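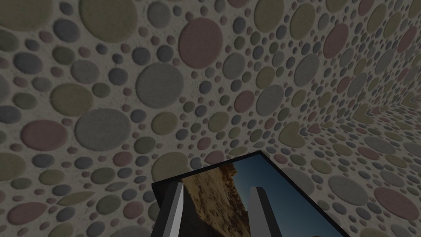 Saturday, sim bench

Wrist cam depth still junk on the dotted wall. Stereo matcher locks onto the wrong disc, so the plane fit for the wall jumps 15 mm between calls and the picture's pose goes with it. Fingers open over the frame, pre-grasp looks OK by eye, planner says collision.

Tried:
- Jakum segmenter, default weights. Takes the blue sky in the print as background, keeps the cliff half as the object. Grasp center ends up way left.
- same but fit to the black frame edges only. Much better. Bottom edge out of view so its 3 sides, needs a prior on hight.
- lights up in the Hustwood config. No real change, put it back to dim

Ran 48 seeds w/ frame edge fit, not gone through the logs yet. Wall corner on the right probaly needs its own plane, right now both walls get merged.

TODO: padding in Caketti is 2 cm, too fat for a thin frame. Ask Urquijo side if they changed the wrist cam extrinsics in July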